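Shared workspace rules for a two-arm bench cell: what do you write down and what do you leave to common sense?

Asked in: Automation > Good practice
Tags: bench robots, housekeeping, reset procedure, written rules

We run a pair of bench arms on one table, and the current job is cleanup: brush, dustpan, trash bags, bits of sponge playing the part of litter. Four of us share the table in shifts. Until last month our rules were a sticky note that said "be sensible," and each shift turned out to have its own idea of sensible.

I've been told to write a proper one-page sheet before Wednesday. My draft is already 10 items long and two of them contradict each other. One says all tools go back to the start position before handover. The other says leave everything exactly as it stopped if a run ends early. Both came from me. I was very confident each time.

What I'm after:

Which rules have survived contact with real people at your place?
Do you fix the layout of props on the table, or let it vary?
Who gets to say the area is clear before the arms move?

I've read the big safety documents, or at least I have opened them. They cover people getting hurt, as they should. They have little to say about whether the brush should be standing up.

Posted by grommet_and_sons

2 answers

Answer 1 (accepted)

I wrote the sheet for our cell at Kerkeck and have rewritten it more times than I'd like to admit. The version that stuck has two halves, and the halves don't mix. The top half is about people and has no exceptions. The bottom half is about the work and can be changed by whoever is running that day, as long as they write down the change.

Top half:

Hands off the mat while the arms are powered. Reaching in "just to nudge it" counts as hands.
One person calls clear, out loud, and it is the person holding the stop button. If you aren't holding it you don't get an opinion.
Cables get looked at before every start, including the ones you looked at an hour ago.
Speed stays at the slow setting until a full run has gone through with a person watching.

Bottom half:

Paper mat down first, then tools, then bags, then litter. Doing it in another order means lifting things to get at other things.
Tools inside the reach of the arm that needs them. Check it by moving the arm there, because eyes are optimists.
Litter may vary, and should. Type and rough amount go in the log.
Early stop: leave it, take a note, then reset. That takes care of your contradiction. Handover comes after the reset, so both of your rules can live. 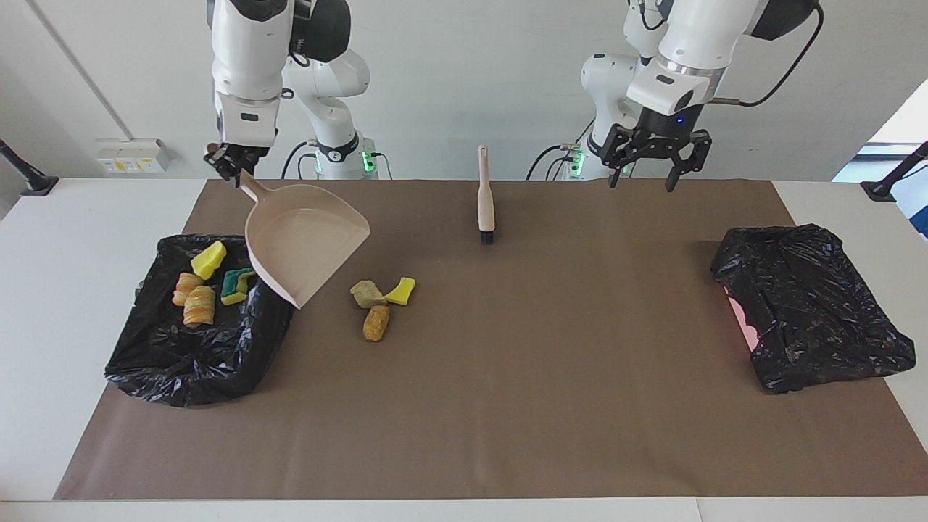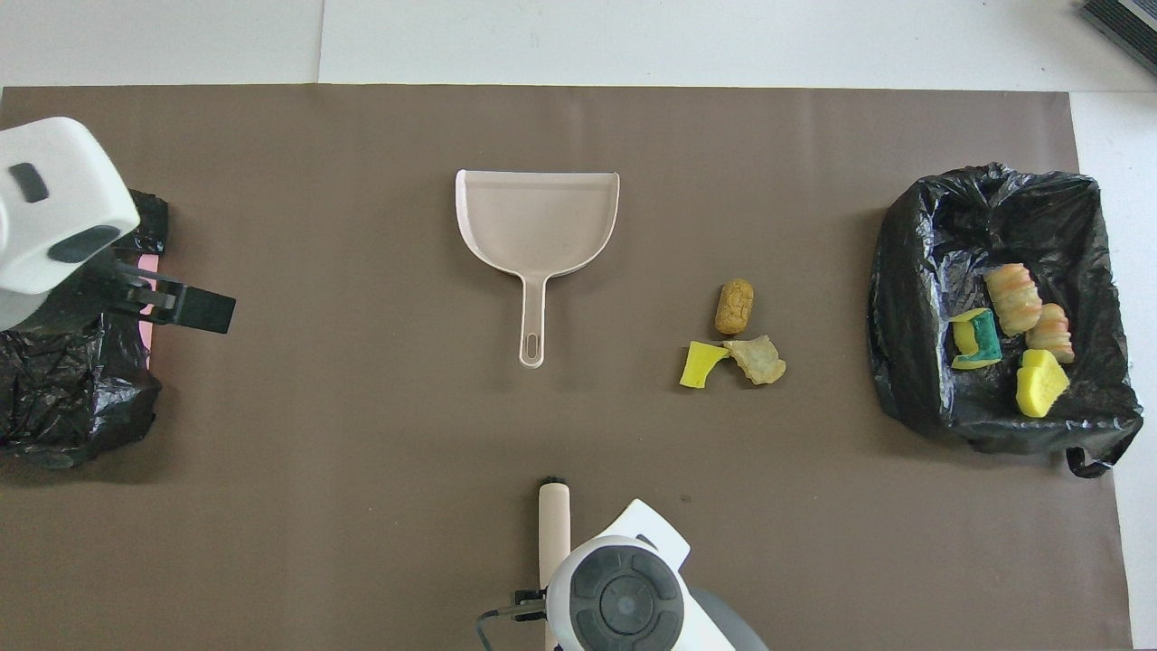 Dustpan, brush, a bag on either side, sponge bits still out on the paper.

Does the stop button have to be within reach of the person watching, or is a wall button enough?

Within reach, and preferably in the hand. A wall button is fine as a second one. The person watching should be able to stop the arms without taking a step or looking away from the table, so if your only button is on the wall, put your watcher next to the wall and write that spot into the sheet.

On letting the layout vary: fix what the arms hold, vary what they clean up. We tried varying everything at once and got a week of logs that could only be described as weather.

Trash bags deserve a line of their own. A bag has no settled shape, so "bag in position" means something different to each person who reads it. We tape two small marks on the table and say the mouth of the bag goes between them. If the bag slumps over afterwards, that's allowed. Arguing with a bag is not a good use of a shift.

Keep it to one side of one page. Ours hit 90 lines at its worst and was respected by all and read by none.

Ryszard Wysocka

Comments on this answer:

grommet_and_sons: The reset-then-handover order fixes it, thank you. Stealing "if you aren't holding it you don't get an opinion" word for word.

tallboy_mk: Disagree on the tape. Ours peeled up and ended up stuck to a gripper finger. We draw on the paper with a marker.

Ryszard Wysocka: Marker is good until you change the paper, and then it's a group exercise in memory. But yes, change your tape before it starts to curl.

Answer 2

Whatever you do, date the sheet. At Endico we had three versions taped to the same cabinet and people picked the one they liked.

Also have a rule for food. You would think you don't need one. There's a noodle place called Thái downstairs from us and I can tell you that you need one.

I don't know about the brush thing. Ours lies flat. Does it matter?

Posted by pelican_dept

Comments on this answer:

grommet_and_sons: It matters to the gripper. A handle sticking up is an easier grab for ours than one lying flat. Yours may feel differently.

pelican_dept: ok, ours has a hook on the wall for the real one anyway

tallboy_mk: "the real one"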